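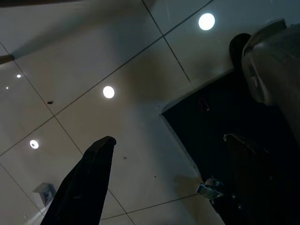
Lukian Melnychuk had been on the witness list for the whole of February, and on Tuesday they called him at last. He took the oath in a low voice and kept his coat on.

The prosecutor asked him where he had been when the lodger died. He said he had been in room 101 of the Zirnitz, asleep. She asked who could confirm it. He said the night clerk could, if she was minded to.

"The hotel has you ringing down at 2 in the morning," the prosecutor said. "You asked for clean towels."

"I may have done."

"You said you were asleep."

"I was asleep before that."

Inspector Heinonen sat behind her with the file shut on his knees. He had driven the road from Menidbridge to the hotel himself, both ways, at night, and knew how long it took. 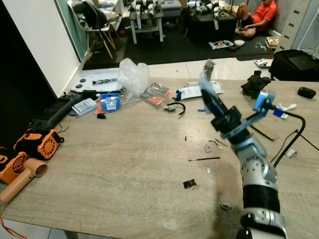

The prosecutor turned a page. She read out the sum of 506 pounds, paid in cash to a locksmith the week before, and asked what it had been for. Melnychuk looked at the judge. The judge was writing.

"A door," he said.

"Which door?"

"The back one. At my sister's."

His sister was in the second row. She had told Heinonen in her kitchen that the back door had never been touched, and she had signed the statement with his pen. Now she picked up her bag, said sorry to the man beside her and went out into the corridor.

Melnychuk watched her go. Then he asked if he could have some water, and the usher went to fetch it.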